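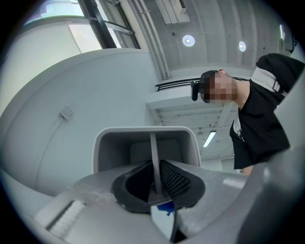

By the big window, looking up at the ceiling

Flundilton shared room – minutes, September
Taken down by B. Krajčí, typed up fast, corrections to me pls

Started 2 pm. Last time's minutes OK, no changes.

1. White table
Stays where it is. V. Bartoš wanted it turned lengthwise, tried on paper, blocks the walkway. Dropped. Rounded corners are good, fewer bruised hips than with the old one from Barer. Top to be cleared and wiped at end of each day – whoever used it last. Flowers can stay but move them in from the corner, they hang over.

2. Chair
Blue one kept. Akgül quoted 874 for a matching set, too much. Ask again for two only. Blažena to write. 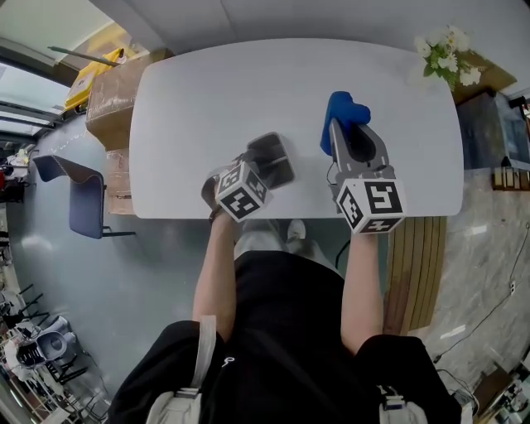
Table from overhead, flowers top right, blue chair on the left

3. Cardboard box
Still at the far left corner of the table. Long talk. Agreed it goes to the store room, and the yellow thing on top of it goes too unless claimed. Same for the rod. Vlastimil says give people 14 days. Fine.

4. Cloths
Blue ones to be kept for folding practice only, not for wiping. Pukari can do a bulk pack, nearly 200 in it, way more than we need. Half pack? V.B. to ask. Folded cloths go back in the drawer, not left on the tabel.

5. Lights
Round ceiling lights OK. Question about the two slim ones over by the mezzanine, whether they need to be on all day with that much window. Left open. Vent panel – cleaning date not known, Vlastimil will find out.

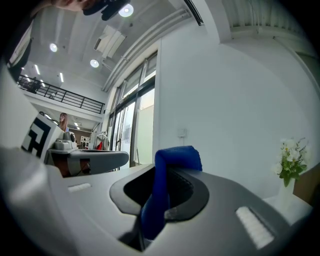 Gripper close-up, blue cloth in it
Minutes secretary, Flundilton shared room

6. Any other business
Shoes – clean soles indoors, reminder to go up by the door. White walls are picking up marks at elbow height, touch-up paint is in the store room but the lid is stuck. V.B. will bring a tool.
Somebody asked for a second vase. No objection, no budget either.

Actions
Blažena – Akgül re two chairs, door reminder
Vlastimil – Pukari half pack, vent date, paint lid, box and rod to store room after the 14 days

Next meeting same time, agenda items to Blazena beforehand. Closed 2:50.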